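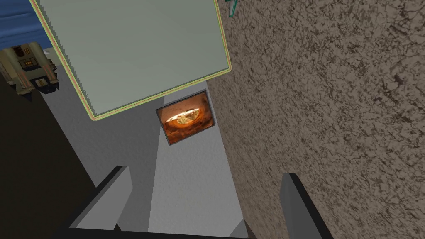

Gripper view from the simulator, small orange picture on the wall straight ahead.

Hi all,

Replying to Bastian's message from yesterday, quoted at the bottom. I went to the Davilberg open day in his place and these are my notes for those who couldn't make it. The two screenshots are from the bedroom demo. They let us save stills from the viewer.

The simulation group has one room on the ground floor with a big display and two operator desks. We started at 9 and were split into groups of five. Each group got a short talk, then the bedroom demo, then time at the desk. The talk was mostly slides on Jeltbridge, the piece that sits between the simulator and the arm controllers. I have the handout and will scan it.

The demo itself is a two-armed robot at a bed with small items on it. All rendered, no hardware. You can switch between a camera near the gripper and one that looks down past the robot's own body. The gripper view takes some getting used to. Everything leans, and a flat panel can fill most of the screen when the hand gets near it. I used the picture on the wall to work out which way I was facing. From the gripper it's a small orange square with a bright oval in it. From the other camera it looks more like a pizza. 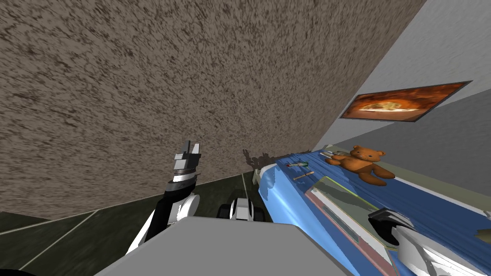 Same room from the other camera, both arms in view. Teddy bear at the far end of the bed.

I had one turn at the desk. The lag was small enough that I stopped thinking about it. What I did notice was depth. With the panel close to the hand I couldn't judge how far the fingers were from anything behind it. Sólveig Egilsson ran our group, and her advice was to check the body camera before every move toward the bed and only go back to the gripper camera for the last part. That helped.

Answers to Bastian's questions, as far as I got them:

The clear panel is a hard case for them too. Seeing the blanket through it makes the edges difficult to find. They draw the thin yellow-green outline in the viewer for the operators.

They have 200 room layouts. Wall and floor textures are changed separately from the furniture, so the same bed can turn up with a different wall. The speckled brown one is in a lot of them.

Mota is still their arm model. Ornano is a separate project and wasn't shown. I asked if it would be there in December and was told to ask again in the fall.

They run on version 2 of the scene format. Our old files need converting first. Sólveig will send the script if somebody writes to her.

Parking is behind the building and fills up early. Coffee was provided, lunch was not.

If anyone else on the list went with a later group, please post what you saw. I'd like to know if you got the kitchen room, which was on the schedule but not running when we were there.

On the previous day Bastian Sauerland wrote:
> I can't go to Davilberg after all. If somebody takes my
> spot, could you ask them a few things for me?
>
> - How do they deal with see-through objects?
> - How many room layouts do they have, and are the textures
> tied to the layout?
> - Are they still on Mota, or has Ornano replaced it?
> - Which scene format version?
>
> Screenshots from the robot's cameras would be good too, if
> they allow it. The ones on their page are all from outside.
>
> Bastian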